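Stop counting episodes

Quick one before the Tuesday call, because I've now had the same argument three times and would like to just send people a link.

The argument goes: how many demonstrations do you have? And whoever has the bigger number wins. Carbone has 2,934. That's the number on the slide, that's the number Ubaldo Russo read out in December, and that's the number people remembered afterward. Fine. It's a real number. Somebody's wrists paid for it.

But ask what's in it. How many objects. How many rooms. How many people holding the gripper. How many of those episodes are the same person picking up the same cup off the same spot before lunch, in the same light, with the same little habit of coming in from the left. I asked. Long pause. Then a spreadsheet with two columns, one of them the date.

My view, and I'll put it crudely. A small set with ugly variety beats a big tidy set, for the jobs most of us are trying to do. 500 episodes over 68 objects, I'd take that over Carbone as it stands. Any day. Not a law of nature. If your robot will only ever meet one cup, go ahead, record the cup.

Why do we end up with tidy sets, then? Partly because counting is easy. Mostly I think it's how the sessions get run. You hire someone, you hand them the gripper, you give them a target per hour. What would you do? I'd find the fastest object and stay on it. Palesa Baloyi did collection for us on Grindon and told me straight out that by the second week she could do the box lift "with my brain off." Good for the target. Terrible for the data, brain-off motion is all one motion. The model learns Palesa on autopilot and then falls apart when the box is turned a quarter turn.

Hand-held grippers should have fixed this. That's the whole pitch, no arm to bolt down, no teleop rig, take it to wherever the objects are. And what do we do? Same table. Same white top, lights cranked up, one object in the middle. I've done it too. I have the folders.

And the objects. Everyone starts with blocks and mugs. Blocks are polite. They have flat sides and they don't care where you squeeze. I'd like to see more of the stuff people really own: thin things, hollow things, bendy things, things with a busy pattern on one side and nothing on the other. Phone cases are good. They're cheap, they come in every color going, they have holes in them, and a grip across the width is a different problem from a grip on the edge.
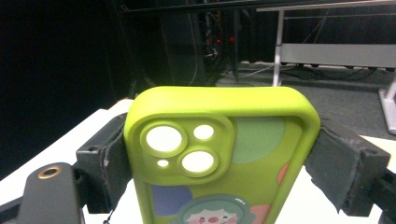
Lime-green phone case, gripped at both sides.

Tuncay Sezer's objection, which is the best one: variety costs. Every new object is a reset, a label, a note about what counts as done. He clocked it on Wutwood, and changing the object ate more of the session than the demos did. I believe him. I just don't think it's an argument for the other thing. It's an argument for budgeting by the session instead of by the episode, and for paying people by the hour with no target at all. Luswood did that for one month. The count dropped, everyone panicked, the target came back. Nobody had even trained on the new stuff yet!! So we don't know. That bugs me more than if it had failed.

Failures, while I'm here. Keep them. Irina Lazăr went through a batch that had been "cleaned" and found 47 episodes tossed for a slip or a second try at the grasp. Second tries are gold. A set where every grasp lands first time teaches a policy that has no idea what to do when one doesnt. Flag them, sure. Filter later if you must. But don't delete at the table because it makes the reel look bad.

What I'd ask for, concretely. When a team reports a dataset, give the object count and the operator count first, and the episode total after. Say how many places it was recorded in. Say what got thrown out and who decided. It's a paragraph. Ettore Marras says no reviewer will read it and he may be right, but the people who have to train on the thing will, and they're the ones stuck with it for a year.

Also please write down which hand the operator used. We didn't, on Grindon, and there's now no way to get it back form the files.

Ok, call's starting. Comments are open, be nice to Ubaldo.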